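Rafferty Ostrowski, speaker notes, Fletport session, June

Start with the claim. Kuser told us 88 good handovers out of 100. Ask who scored them. (Pause.)

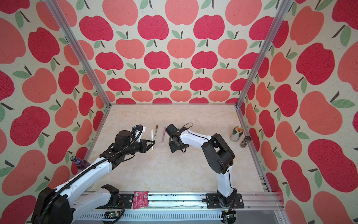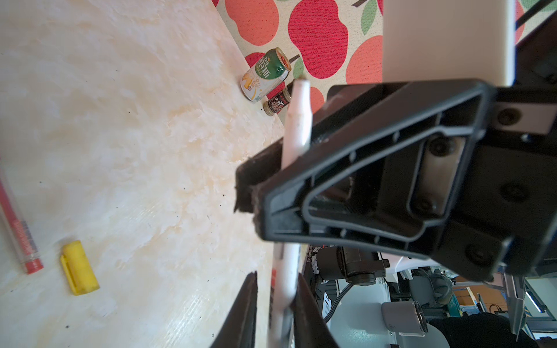
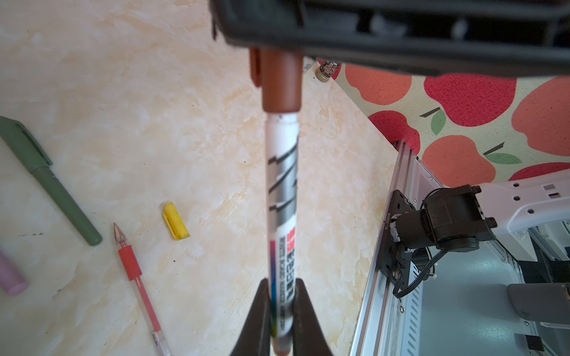
The fault at Haverford was a grip check that trusted jaw width alone. A marker pinched near its very end passed the same as one held in the middle. Point to the last slide, fingers low on the barrel. I don't buy "sensor noise." The log had 1257 lines and two warnings, both cleared by hand.

Skip Flenwood if short on time. Take questions.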